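Subject: Re: [rundulo-users] How many examples per task before you train?
From: Hubert Aebischer
Date: Jan 7, 2026
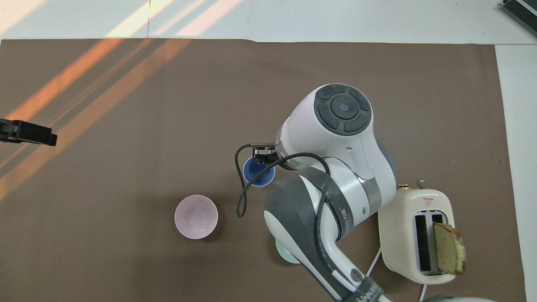

Our count for the bowl task now stands at 2,968 kept episodes out of 3,602 recorded, so I can give a better answer to the question below than I could have in July. The task is simple to state. There are three bowls on a brown mat, a toaster next to them, and the arm has to pick the bowl named in the instruction and put it where it is told. In the still the gripper is over the blue one, with the pink bowl below and to the left of it and the green one mostly hidden under the arm. That hidden bowl is the reason I am writing at such length, and I will come to it.

> On the list, Bergmann wrote:
>
> We are about to start collecting for a tabletop task at Ekthorpe and
> I have been asked for a number. The last project stopped at 3,000
> because that was what the budget allowed and I would like a better
> reason this time. Three questions:
>
> 1. How many examples did you need before the policy was any use?
> 2. Do you throw away the bad ones, or keep them and label them?
> 3. How much do you change the table between episodes? We have been
> told to change everything every time and also told to change
> nothing until the first model works.
>
> Also, does anyone keep things on the table that are not part of
> the task? Our operators say it slows them down.

Taking them in order.

1. How many

We also had 3,000 as the target, for no better reason than yours. What I would do now is train early and often on whatever there is. We did our first training run much too late, and it showed a fault in the data that we could have found in the first week. The operators had all learned to come at the bowls from the same side with the wrist turned the same way. The model learned it too, and when a bowl was placed so that this approach did not work, it hovered over it and did nothing until the timeout.

More episodes of the same kind did not help. What helped was a fairly small batch collected on purpose, with the bowls in the places where the model was failing. If I had to give your managers a number I would give them two: one for the general collection, and a separate one held back for repairs after the first model. They will want to spend the second one early. Don't let them.

2. Bad episodes

The 634 that we did not keep fall into a few groups. Most are ones where the operator picked the wrong bowl for the instruction, or the instruction was changed after the recording started. Those are useless to us as they are, though some could be given a new instruction and put back in. I have started doing this by hand and it is slow work.

A smaller group are recordings where one of the camera streams dropped out. Those went straight in the bin.

We keep missed grasps, provided the operator recovers and finishes. At first we threw them out, and the model had no idea what to do after a miss — it would close on nothing, lift, and carry nothing to the target. After we put them back it began to try again. We mark them with a flag in the episode notes so they can be left out if somebody wants to compare.

Slow episodes we also keep, with one exception. If the operator stops to think for more than 8 seconds we trim the pause. Long pauses taught the model to pause.

3. Changing the table

Both bits of advice you were given are partly right. We change the bowl positions every episode. The mat stays put. The toaster moves a little each session and gets swapped to the other side less often. We do not touch the cameras at all during a session, and if one gets knocked we start a new session number.

Lighting we left alone, and I am glad of it. The bench gets direct sun for part of the day and you can see the stripes of it across the upper left of the mat. I wanted blinds. We were overruled, and the model copes with sun and shade better than the one from the Grelter bench, where the light was the same in every recording. When we moved the Grelter model to our bench it did badly in the mornings and was fine once the sun had gone round.

What I would do differently is write down the light in the episode notes. "Sun on mat, yes or no" would have been enough. We now have to work it out from the images.

4. Things that are not part of the task

Yes, keep them, but choose them. The toaster is never picked up in the bowl task. It is there because it is large and pale and gets in the way, and because we use the same layout for a second task with the slice of cake in the slot. If you share a layout between tasks, make sure the instruction is the only thing that tells them apart. We had a stretch where the cake was only in the toaster during the cake task, and the model learned to look for cake and ignore the words. The slice now stays in the slot for a good share of the bowl episodes as well.

Your operators are right that it slows them down. Ours lost a little time per episode and complained for a week. The cables are worse than the toaster, to be fair to them. The black one at the wrist hangs in a loop down on to the mat, and if a bowl is set down inside the loop the cable can drag it. We ask the operator to check the loop before starting, and to end the episode and mark it if the cable moves anything.

Now the hidden bowl. Seen from the head camera, the lower part of the arm covers a lot of the near side of the mat, so at the moment of grasping one bowl, another may be out of sight or nearly so. When the instruction names that one, the model has to have seen it before the arm came across. Ours only looks at a short stretch of recent frames, and it would sometimes go for a visible bowl of the wrong colour instead. We tried three things:

- starting every episode with the arm drawn back so that all the bowls are in view. This helped most and costs very little.
- a wrist camera. Helped with the grasp, did not help with choosing the bowl.
- a longer history for the model. Helped somewhat, and made training a good deal slower. I would leave it till last.

We still have a weak spot when two bowls are close together on the near side. I have no fix for that other than more examples, and those are what we are collecting this month.

One question back to you. Are you writing the instructions yourselves or letting the operators word them? We wrote ours from a fixed list and I think it was a mistake. The model does well with "put the pink bowl on the left" and poorly with "pink one, left side please". If anybody on the list has mixed the two kinds in one set I would like to hear what share of free wording you used, and whether you checked it by hand.

I can send the episode notes template to anyone who wants it. It is a plain text file and not much to look at. Please ask off list so we don't fill the archive with "me too".

Hubert Aebischer

_______________________________________________
rundulo-users mailing list
To change how you receive messages, or to leave the list, use the link in your welcome message.

This archive uses cookies to remember your display settings. By continuing to browse you agree to their use. Accept | Manage settings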